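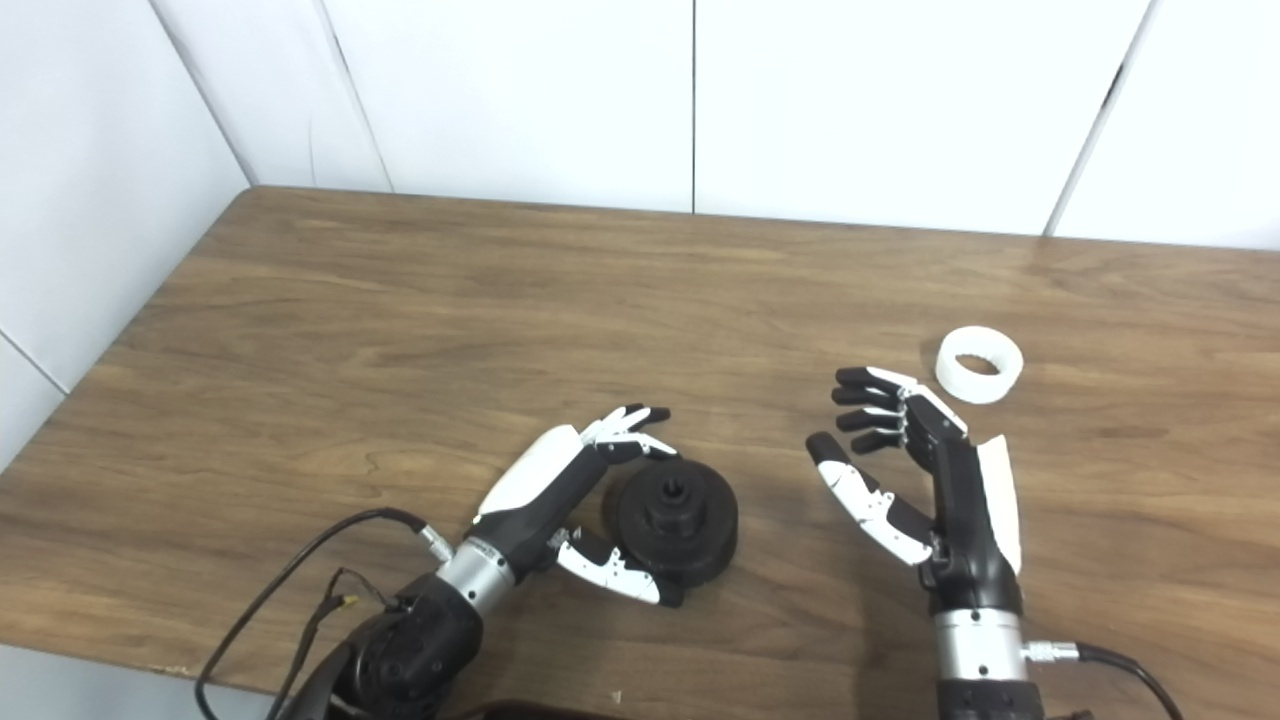

Wood-grain laminate table top with streaks of lighter tan and darker brown

Wood-grain finish

A wood-grain finish is a surface treatment which gives to a material the look of natural wood. The material under the finish can be a cheaper wood, a wood-based board, metal, plaster or plastic. The finish can be painted by hand, printed on paper or film, or pressed into the surface as a relief. It is used on furniture, doors, floors, wall panels, vehicle interiors and household devices. When the pattern is painted by hand the work is usually called graining, and the person who does it is a grainer.

Contents
1 Terms
2 History
2.1 Hand graining
2.2 Printed patterns
2.3 The Coltlow works
3 Manufacture
4 Pattern and repeat
5 Surface texture
6 Use in furniture
7 Care and repair
8 Reception
9 See also

Terms

In the trade the words "wood-grain", "woodgrain" and "wood effect" are used with almost the same meaning. "Veneer" is a different thing: it is a thin sheet of real wood glued on a base. In everyday speech the difference is often lost, and a printed laminate is sold or described as a wooden top. Many standards for furniture labels ask the seller to say clearly if the visible surface is wood or an imitation.

The printed sheet that carries the pattern is called decor paper. The board which receives it is called the core or the substrate. A finished pattern with its name and color is called a decor, and makers keep books of decors in the same way as paint makers keep color cards.

History

Hand graining

The imitation of costly wood with paint is very old, and examples are known from the ancient world. In Europe the craft became common in the seventeenth century and reached its widest use in the nineteenth, when softwood doors and shutters were often painted to look like oak, walnut or mahogany. The painter first laid a light ground color and let it dry. Over this came a darker, partly transparent glaze, which was worked while still wet with combs, brushes, cloth and sometimes the thumb. Combs of steel or leather gave the straight lines of the grain. Knots were turned with a small brush or with a piece of cork.

A good grainer did not copy one board only. He studied many boards and then painted what was typical for the species, and for this reason old graining can look more like oak than a real oak board does. Where the door had several parts, the direction of the grain was changed at each joint, as a joiner would have done with real wood.

Printed patterns

Printed paper with wood patterns was used on walls and boxes before it was used on furniture. The important change came in the twentieth century with synthetic resins. A sheet of printed paper soaked with melamine resin, pressed hot on several layers of brown paper soaked with phenolic resin, gave a hard plate that resisted water and most household stains. In the years after the Second World War such plates became usual in kitchens, cafes, schools and offices. At first plain colors and small abstract patterns were preferred in many countries, and wood patterns became dominant later.

Cheaper boards appeared when the decor paper was pressed directly on particleboard, without the brown layers. This type is often called melamine-faced board. It is less resistant to impact than the full laminate, but for cupboards and shelves this is usually enough.

The Coltlow works

One small producer of decor papers was the works at Coltlow, founded by the engraver Prys Bowen. Bowen was trained as a grainer and came to printing when orders for painted doors became few. For his first patterns he did not photograph wood. He painted the boards himself at full size and gave the painting to the cylinder makers, and the early Coltlow papers still show the marks of his comb.

The best known of them was Eynon, a warm brown oak with few knots. It was followed by Hudmont, a darker walnut which sold less well — shopkeepers complained that it showed every crumb. The last printed catalog of the works had 518 decors, though many of these were the same pattern in another color. After Bowen retired the drawing office was led by Iestyn Hopkin, who replaced the painted originals with photographs of selected boards. The works was later bought by the panel maker Joltden. Joltden kept the Eynon pattern for some years under a number and then withdrew it.

Manufacture

The production of a printed wood-grain surface begins with the choice of a model board. The board is photographed or scanned, and the image is cleaned of marks which would draw the eye too strongly. It is then separated in a few colors. In rotogravure printing each color has its own steel cylinder, and most wood decors need 3 of them, sometimes one more. Digital printing, which needs no cylinders, is used mainly for short runs and for samples.

The paper is printed in wide rolls, then passed through a bath of resin and dried. It is cut to the size of the press and laid on the core. Heat and pressure make the resin flow and harden. The sheet leaves the press with its final gloss, which comes from the metal plate lying on the paper during pressing.

The narrow sides of the board remain open after this and must be covered. For straight edges a thin strip is glued on, either of paper or of plastic, printed with the same decor. The match between edge and top is never complete, as the real wood would show end grain at two of the four sides, while the strip shows long grain everywhere.

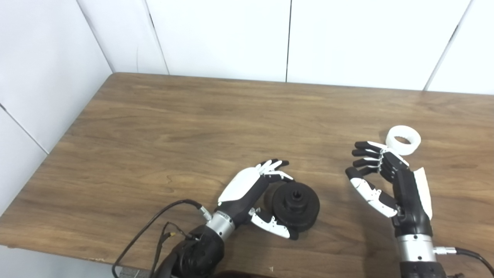 Medium-brown wood-grain laminate used as a table top

Pattern and repeat

A printed pattern must repeat, and the length of the repeat depends on the size of the cylinder. On a small table the repeat is normally not visible. On a long counter or on a floor the same knot may return at equal distances, and after it is noticed once it is difficult to overlook. Designers reduce the effect in the following ways:

Strong knots are removed or made weaker.
The pattern is divided in several strips with different grain.
Boards are cut from different places of the repeat before packing.

The direction of the grain is also a question of habit. On tables it usually follows the longer side. On doors it mostly goes from bottom to top, and on drawers both solutions are found.

Surface texture

The first laminates were smooth, and reflected light showed at once that the surface was not wood. Later the press plates received a fine relief of short lines, similar to open pores. In simple products this relief has no relation to the printed picture. In more expensive ones the two are brought together, so that a printed knot is also felt under the finger. The trade name for this is "embossed in register" or "synchronized pore". It demands an exact position of the paper in the press, and a difference of 2 millimeters can already spoil the sheet.

Gloss follows fashion. High gloss was liked for cabinets and radio cases in the middle of the twentieth century, while matt surfaces are more usual now.

Use in furniture

Wood-grain laminates are found most of all on horizontal surfaces that are wiped often. Brown tones of middle strength are popular for work tables because they hide small scratches and dust better than white or black does. In rooms with plain light walls a brown top is often the only warm color, and furniture catalogs make frequent use of this contrast.

Care and repair

A laminate surface is cleaned with a damp cloth and a mild soap. Wax and furniture oil are not useful on it, as they cannot enter the resin and remain as a greasy film. Abrasive powder makes dull places that cannot be polished away. The surface cannot be sanded, for the printed layer is very thin and the brown core or the particleboard appears quickly. Small chips can be filled with colored wax sticks. Water that enters at an open edge makes the particleboard swell, and this damage is permanent.

Painted graining is repaired in a different way. Missing places are filled, given a ground color and glazed again, and the new part is then varnished together with the old.

Reception

Critics of design have often rejected imitation of wood as dishonest, and this view was strong among writers of the Arts and Crafts movement. Others have seen graining as a craft with its own rules, which should be judged like any other decorative painting. Printed patterns have received less sympathy than painted ones. In recent decades, however, some laminates of the postwar years are collected, and sample books are kept by several museums of design.

See also

Decorative laminate
Marbling
Particleboard
Trompe-l'oeil
Veneer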